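Filed under: Lab Notes / Manipulation / Checklists

Pre-run inspection, wrist camera and gripper – small object grasping study, Flindier bench

Checked by: Margus Krūmiņa
Comments reviewed by: Lụa Hầu

1. Emergency stop within reach of the operator. OK.

2. Finger mounting screws tight. OK – left one took a quarter turn.

3. Finger faces free of cracks and loose fibres. OK. Look again after 131 grasps, as in the March batch.

4. Gap even when closed on the gauge. OK.

5. Wrist camera sees both fingertips and the table between them. OK.

6. Grip force limit set before any metal part goes down. OK. Checked twice, the Tomgate controller forgets it on restart.

7. Other objects left on the table for the clutter condition. OK. Do not tidy between trials.

8. Table marks logged. Comment: the white flecks stay in. In the clean-table runs the policy trained on 725 demonstrations went for a fleck in 13 of its 16 failures. Lụa wants the same table kept until the retrained version has been scored.

9. Second staple strip present. Comment: count a grasp of the wrong strip as a miss, even if it lifts cleanly.

10. Cable slack at full wrist rotation. NOT OK – snags near the end of travel. Clip to be moved before Sunday.

Result: pass for slow runs only until item 10 is closed.

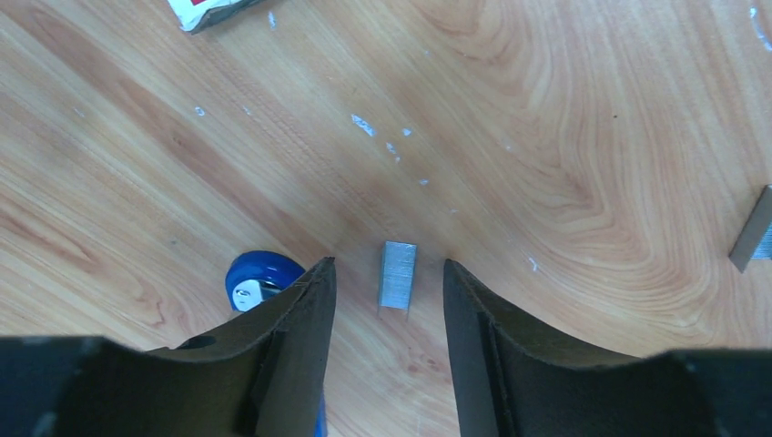 Wrist camera view, staple strip between the fingers, clutter condition.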